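Dirard Opens Its Cold Drinks Counter for the Summer, and Yes, the Hibiscus Is Back

Apr 29, 2019
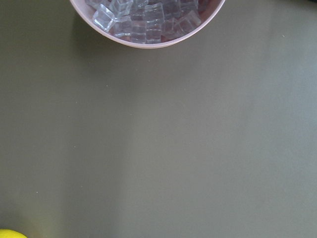
What's happening

Hi, it's Salma Metwally from Dirard, the tea shop on the corner of El-Sayed Street. I usually hand the press releases over to my cousin, but she's busy with exams, so you get me this time (sorry in advance for the exclamation marks!).

The cold drinks counter opens this week and stays open until November. We've been running the shop as a hot tea place for most of its life, with a few iced things scribbled on the board when the weather got silly, and people kept asking for more. So we knocked through the old storeroom, put in a proper counter with its own sink, and wrote a menu I'm really happy with.

What we're pouring

The hibiscus with orange peel is first on the list. It was the drink we sold most of last summer, and I still get stopped at the bus stop about it. Next to it you'll find a mint and green tea that we steep overnight, a black tea with peach, and a tamarind cooler that Hicham Abdel Rahman has been fussing over since the winter. He made me taste it so many times that I lost all judgment, so we tried it on 86 regulars at the shop in little paper cups and asked them to write down what they thought. Most wanted it less sweet. It's less sweet now.

All the syrups are cooked in our own kitchen. You can have any drink without sugar, just tell whoever is on the counter. A small is 2 dollars and a large is 4, and you get fifty cents off if you bring your own cup with a lid.

Who's behind the counter

Hicham runs the kitchen and Zahira Liew is managing the counter. Zahira came to us from Mitero, the bakery by the library, and she brought her date cookies with her, so those are on the menu too. I asked her for a quote for this release and she said, "Tell them to come before lunch, because the cookies go fast." So there you are.

Driss Younis built the new shelves and the long bench by the window. The bench seats more people than the old stools did, and you can finally put a stroller next to it without blocking the door.

Opening day

We'll have free small hibiscus teas for the first 263 people through the door, and Nabila Nasr is playing the oud from noon until she feels like stopping. Kids can mix their own fruit tea at the side table with help from one of us. Parking on our block is tight, so please use the Prellier lot behind the pharmacy if you're driving.

Hours and contact

The counter is open from 10 a.m. to 8 p.m. every day, and the hot tea side keeps its usual hours. Reporters who'd like to come by for a tasting or a chat with Hicham can ask for me at the shop or leave a number with Zahira. I'm in most mornings, and I'll call you back after the lunch rush.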